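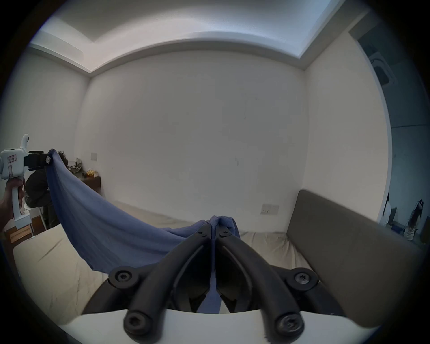

One gripper on each end of the blue towel, over the bed.

README for the Lurnell bedroom set

Last edited Jul 9, 2025 by me, Amparo Apaza. I clean and turn over rooms for Griletent, and since May I've also been one of the people who records them. Ginevra Dal Bello usually writes these files, but she asked if I'd do this one because half the questions we get are about the work and not the file format. So you get me!

What's in the folder

There are 197 recordings of bedroom work done with hand-held grippers: holding and folding towels, picking up shirts, clearing things off a bed. Each one sits in its own folder with the video, the gripper track and a notes file. Read the notes file first. I typed a lot of them at the end of a shift and the spelling is what it is, but that's where I put things like "started over" or "dropped a corner."

Rooms were left the way people live in them. Sheets are wrinkled, desks have stuff on them, and you'll run into people in the background who are sitting down or in the next room. Kagiso Magagula wanted everything tidied first and I argued against it. My rooms never look like a catalog when I walk in.

What changed for us

The plan at Griletent is for a machine to take over the towel folding, and maybe shirts later on. I fold a lot of towels, so yes, I had feelings about that. My wrists are for it. My hours, I wasn't so sure — and we asked for that in writing before anybody picked up a gripper. What we got is that recording time is paid as regular time, and no shifts get cut while the trial runs. After the trial is still an open question, and Paraskevi Koutsoukos is the one to bug about it.

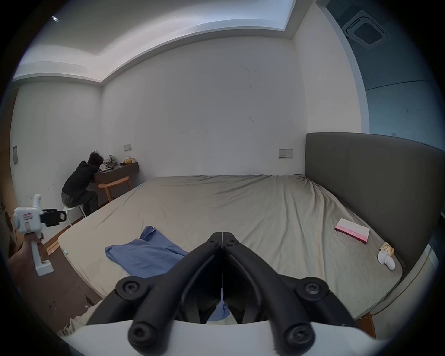
The odd part is how much you learn about your own hands. With fingers I grab a shirt anywhere and shake it out. With two jaws I have to pick my spot, usually a shoulder seam, and go slow. The first week I was terrible at it. Ottavio Bortolotti picked it up in an afternoon and was pretty smug (he does the linen room, so fair enough).

Known problems

Folders 4 and 9 have the wrong task name in the notes. The video is fine.
Blue cloth is overrepresented. We know. More colors are coming.
Some two-person takes are only labeled for one gripper.

Using it

Inside Griletent and Vement, go ahead. Anybody else, write to Ginevra first. Please don't use the set to time or rank workers — that was part of the deal, and I'd like it to stay that way.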